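Visit to the Noiphan training rooms, Neltdale

Posted 2025-05-13 by Waraporn Klinhom

We were five people from Numedik who went to see how Noiphan teaches its grippers to handle clothes and bedding. Our host was Chaiwat Paisan. I had asked him before to show us also the bad days, and he kept his word, so most of this report is about one fault.

The rooms are in an old guest house and they are furnished like real homes. In each room an operator holds a pair of grippers by hand and does the housework with them: folding, picking up, putting away. The recordings are later used to teach the arms in the hall downstairs. The set we asked about has 2,442 recordings.

The fault was found in April. One arm downstairs began to close too early. It pinched the bedspread together with the shirt and pulled both, and once it dragged a lamp from the night table. The lamp broke. A person was standing near, outside the marked line, and was not hurt. The emergency stop worked, but the operator needed a moment to find it, as it was mounted behind a cable box.

First they looked for the reason in the arm and changed a motor, which did not help. Nuanchan Bunnag then went through the recordings one by one. In 119 of them the opening value of the left gripper was wrong. A screw in the linkage had become loose, so the fingers stood wide open while the file said they were half closed. The check at the start of the shift did not catch it – it only tested that the gripper was sending a signal.

Of these recordings, 111 could be corrected and the others were thrown away. Now the operators open and close both grippers fully against a small gauge before each session, and the stop button is moved to the front of the table. I found this a fair answer, but I would like to see the gauge check also at the end of a shift. Chaiwat wrote it down.

After lunch we went up to the bedroom, which was my favorite for the furniture alone.

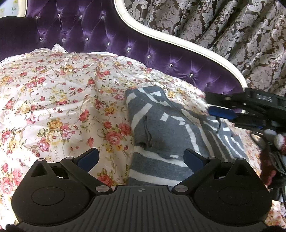
Bedroom, upper floor: open gripper over a striped garment on the rose bedspread.

Benoît Charpentier from our side asked if a busy pattern makes the work harder. Chaiwat said thin cloth on top of other cloth is the bigger problem, whatever the pattern.

We could try a gripper ourselves. It is heavier than I thought, and my folding was poor.

The next visit is to Gallau, if they agree on a date. Thanks to Phyllis Sugden for the driving.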